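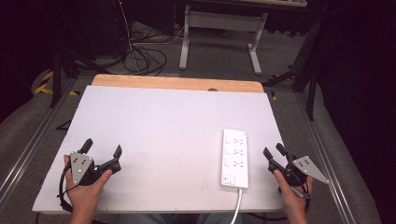

Both Astards in hand, power strip on the white board

Astard hand-held grippers, the pair kit: worth it?

hoiyan_h
Joined September
Okay, so I've had the Astard pair kit from Dellavano for a while now and I keep getting messages about it, so I'm putting everything in one thread. I'm Hoi-yan Hsueh, I mostly lurk in the linkage subforum, hi!

You get two grippers, left and right, and they're proper mirror images (I half expected two identical ones with a sticker on). Black bodies, a silver triangular plate on the side of each with a pattern of little dark holes, two fingers each. I paid 400 for the pair plus 30 shipping to Canada, and then customs had their fun with me as usual.

First impressions: I love the grip. My hands are small and I can get my thumb and fingers right around the handle without stretching. The fingers open nice and wide, and I've been happily chasing plugs and cords about with them.

What I'm less keen on is the cabling. The left one has a black cable that loops out to the side, and I spend half my time flicking it out of the way like a too-long sleeve. Velcro helps a bit.

tsao
How are the fingers? On the older ones I had, the faces were so rough they left marks on everything.

hoiyan_h
Still a bit grainy, Tsao! They're chunky black blocks with a bevel on top and a couple of small holes, and I wouldn't call the edges polished. You can feel the texture with a fingernail.

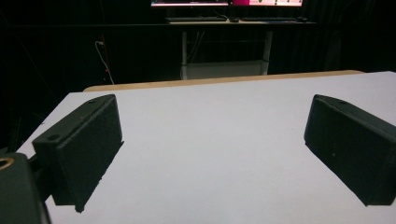
I've started sticking thin rubber on the inside faces for anything slippery, which costs next to nothing and peels off again. For cardboard and plastic I leave them bare. Dellavano do sell a soft finger set for 95, but I'm not paying that for two bits of foam, sorry.

Illness
Hard disagree on the fingers. I bought the soft set and it's the best money I've spent on this hobby. Bare plastic on plastic slides the second you tilt your wrist. Your rubber will go the same way as mine did, it creeps down toward the tip and then you're picking glue out of the grooves for an evening.

hoiyan_h
Mine hasn't crept yet! But I'll report back. And I'm not saying the soft set is bad, I'm saying it's 95.

Illness
Fair. My favourite part of the kit is the linkage anyway. Zero complaints there.
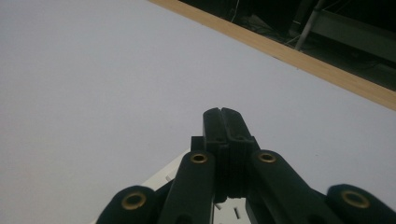 Page 2 of 3

tsao
Can you say a bit more about the linkage? The product page has one grey drawing and it's useless.

hoiyan_h
Sure! Four black arms, two a side, a bit like scissors, and each one has a brass-coloured bushing at the rounded end. There's a white plastic part tucked in behind with little slots in it. When you squeeze, the fingertips close up against each other with a thin seam down the middle. Mine meet nicely. I give the pivots a wipe now and then and that's the whole of my maintenance routine.

ratchet_lou
Brass bushings are lovely but mine got sloppy on the left unit. I emailed Dellavano in April 2018 and they sent replacements, no quibbles, but I had to press them in myself with a bench vise and a prayer. For that price I'd want bearings.

Illness
Bearings would make it heavier, and I already get a sore wrist by supper. Bushings are fine if you don't crank on the handle sideways.

ratchet_lou
I do not crank on it sideways.

Illness
Everybody cranks on it sideways, mate.

tsao
Boys. What about thin stuff? I want to move cards and labels, and that was hopeless on my old pair.

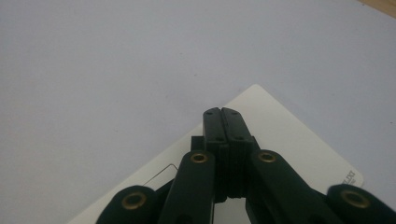
Fingers closed, white card on the tabletop

hoiyan_h
Thin stuff is the weak spot for me. A card flat on a smooth table is a pain, because the tips are rounded and squared-off at the same time, so they want to skate over the edge. My trick is to nudge the card to the edge of the table and take it from there. Takes patience, and I drop plenty. If cards are all you're doing, I'd look at something with a suction cup and save your money.

ratchet_lou
I filed the tips on mine to a bit of a wedge. Works a treat. Warranty is probably toast.

hoiyan_h
Ooh, how much did you take off? I'm tempted, but I'd want a spare set first. They're 90 for the plain ones last I looked.

tsao
90 for plain and 95 for soft?? Then just get the soft ones!

Illness
Thank you.

hoiyan_h
Fine, fine, I'm putting them in the cart. Lou, post a picture of your wedge tips if you get a minute, and say which file you used.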